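Teaching by hand, and who pays for the hours

Jun 5, 2024

The man who runs the teaching room at Skiroter does not like the word "teaching". He used it four times in our first ten minutes and winced at each one.

"It's recording," he said. "Someone moves the arm, the arm's movements get saved, and a program is fitted to what was saved. If you call that teaching, people expect a pupil."

He asked to be left unnamed, as his employer sells the stuff. The firm has had operators on remote control rigs since January, most of them working in a simulator called Quintana. By the morning I visited they had logged 2459 attempts at tabletop tasks: pick up the knife, move the jar, put the lid down. Of those, 881 were kept.

I asked what was wrong with the rest. "Hesitation, mostly. The operator stops to think, and the stop goes into the data. Then you get a robot that pauses in the same place for no reason at all. People used to find that charming." He did not seem to be one of them.

The sales line is that anyone can show a robot a job in an afternoon. I put it to him as it appears in the brochure. He sighed. "Anyone can show it one job, once, with the knife lying the same way up. Turn the knife and you're back at the desk. We reckon on 400 good demonstrations before I'd let a customer watch, and that's for something a toddler could do."

He is no kinder about guiding the arm by hand, which the firm's other site at Predell still prefers. The operator holds the wrist of the machine and walks it through the motion. It feels natural, he said, and that is the trouble with it. "You're feeling the weight through your own fingers. The robot gets none of that unless there's a sensor for it. You come away thinking you've passed on far more than you have."

Remote control at least makes the operator work from what the cameras give. On the simulated table in Quintana, with its veined marble top, what looks like a knife lies between a jar and a rough, rock-like slab, and the gripper has to come at it from one end with its fingers wide apart.

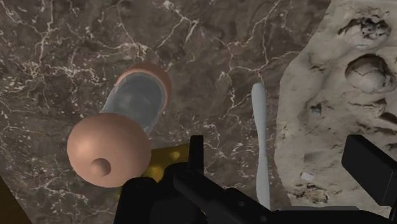

Kanaswood, reading a draft of this piece, objected that the same complaints were made of every early method, and that a rejected attempt still tells you where people struggle. I passed this on. He agreed with the second half.

"Fine, we learn where people struggle. We've got shelves of that. What I can't tell you is how much of what we record in there survives on a real bench -- and I've asked."

Had he been given a figure? He had been given 2, on different slides of the same presentation, and they did not match. He has asked for the raw results and is still waiting for them.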